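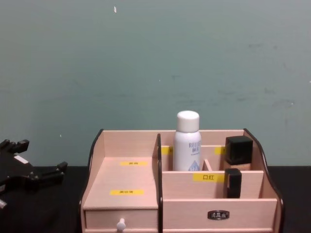 Wooden organiser on the black table.

22 August 2026

The new interest rate came this morning in a letter from Zadomo. Our fixed period ends in December, and from then the monthly payment for the flat will be 1,438. I had expected a rise and I had even written a number in pencil in the household book, but my number was lower by 303. I read the letter twice, because in a foreign language I am always afraid that I have missed a small word.

I did not miss a small word. It is 303 more every month.

In the afternoon I walked into the centre of Larnden to buy bread and to think. At Magalhães the small loaf has a new price again, with the old one still showing under the sticker. The woman before me in the queue complained to the girl at the till, who of course does not decide the price of flour. On the radio they said last week that inflation is slowing down. I understand what this means. It means that prices still go up, but with less speed. In my first years here I believed it meant that things would become cheaper, and I waited for it quite patiently.

The work is also a question. Drivitz has not replaced the two people who left the order office in spring, and the meeting about pay has been moved for the second time. We sell pump parts, mostly abroad, and when the currency is strong our customers write to us that we have become expensive. When it is weak, our own steel costs more. I have worked there for 13 years and I have never heard anyone in the sales department say that the currency is correct. 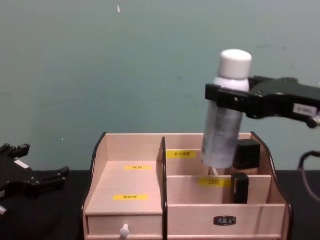

Should I fix the rate again now, or wait until the winter?
Fixing now costs a little more at the start, but I would know the payment for the next years and could plan with it.

I wrote this question and this answer on the back of the envelope, and then I was less sure. The forecasts in the newspaper say that rates may come down next year. The same newspaper said so last summer. If I wait, I go on the variable rate in the meantime, and that one is higher still. The bank gives me 20 days to accept the offer, so I do not have to decide tonight.

What I can do already: stop the second telephone contract, which I pay for and do not use. Ask about the insurance for the contents of the flat. Not buy the winter coat before I know about the pay. I would like to keep the language course, also if it is not cheap, and I have put it on the side of the page where the rent for the garage stands. The garage can go. I have kept only boxes in it since I sold the car.

After supper I made the calculation once more, with the pay as it is today and without any rise. It is possible, but there is little left for the dentist. Tomorrow I will ring my sister and ask what she pays. She fixed hers for ten years and was very pleased with herself, and I told her at the time it was too long.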